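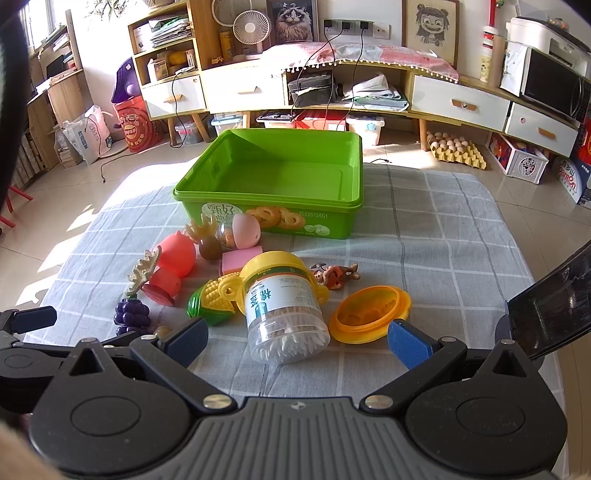

Why does the log show the gripper closed when the fingers are clearly open?

Most of the time the width zero has moved. The encoder clamp slips on its shaft, usually after a hard squeeze or a knock, and every reading after that is off by the same amount.

We lost a lot of work to this. 2,890 episodes in the Ranham set, 1,386 of them with bad widths. Video was perfect, which is why it sat there so long. A policy trained on that set shut the robot's fingers late on every pick and dropped most of what it lifted. Wrote the fix down so we don't do it twice.

Last updated 25/12/2023

Need: hex key, paint pen, feeler gauge, the Akik logger on a laptop. Logger from before the April release won't show raw counts, update first.

Step 1. Stop recording. Don't try to rezero in the middle of an episode, you'll get a jump in the trace and the Pimentel converter will happily smooth it into a fake grasp. Ask how I know.

Step 2. Fingers all the way open, hands off the trigger. Read the raw count. Ours should say 2,212. Write down what you get. 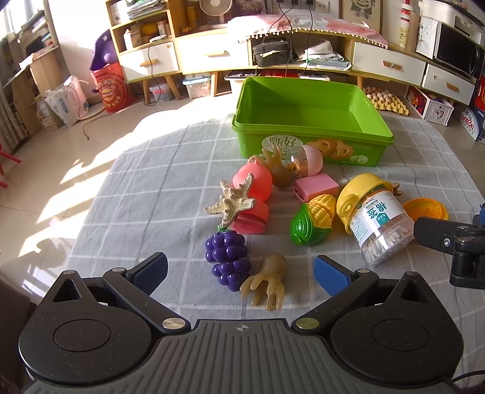 Step 3. Now squeeze all the way shut on nothing. Ours should say 53. If open and closed are both off by the same amount, the clamp slipped, go to step 4. If only the closed number is off, look at the pads first. A pad that is peeling or doubled over will hold the fingers apart, and no amount of rezeroing fixes that.

Step 4. Unplug. Really unplug, not just close the logger. On a motor-driven gripper the software zero makes the fingers snap shut, and they will get your thumb. Hand-held ones won't, but same habit for both please.

Step 5. Loosen the clamp screw a half turn. Hold the fingers shut, turn the collar till the old paint marks line up, snug it down. No marks? Set it by the count instead: plug back in, hands on the trigger only, nudge, read, unplug, tighten. Slow but it works.

Step 6. Fresh paint line across collar and shaft. If it slips again you'll see it before the log does.

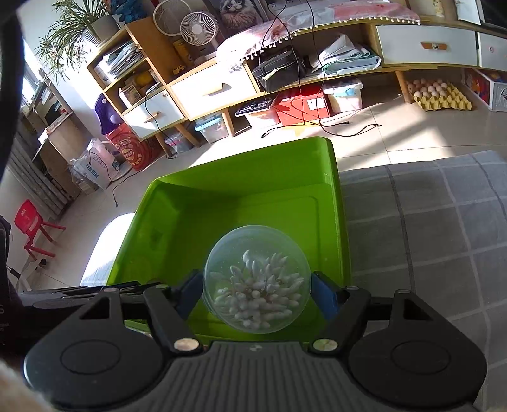

Step 7. Check it under load. Pick something stiff, hold it for a slow count of five, set it down. The width trace should go flat while you hold and come back to the same open number after. If it creeps while your holding, the screw is still loose. Soft things are no good for this test, they squash and the creep looks normal.

Step 8. Do it again with something narrow, then something wide. Offset errors show up at both ends. A gain error (wrong finger file loaded, done that too) only shows up wide. 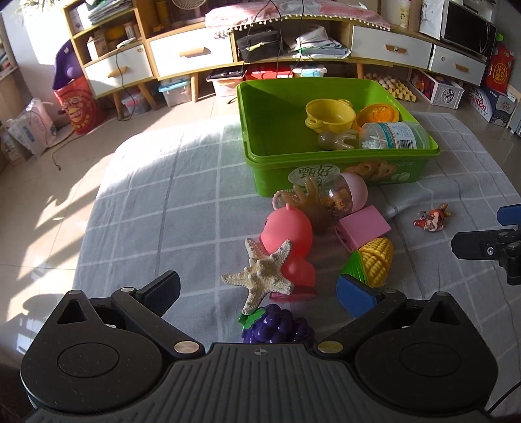

Right finger up against the blue block.

Old data: if you have a known closed moment at the start of each episode you can subtract the offset and save it. If not, toss it. Plustell script does the subtract but check the sign, ours was backwards the frist time.

Make the open/closed check part of the start of every session. Put both numbers in the session notes, even when they're fine.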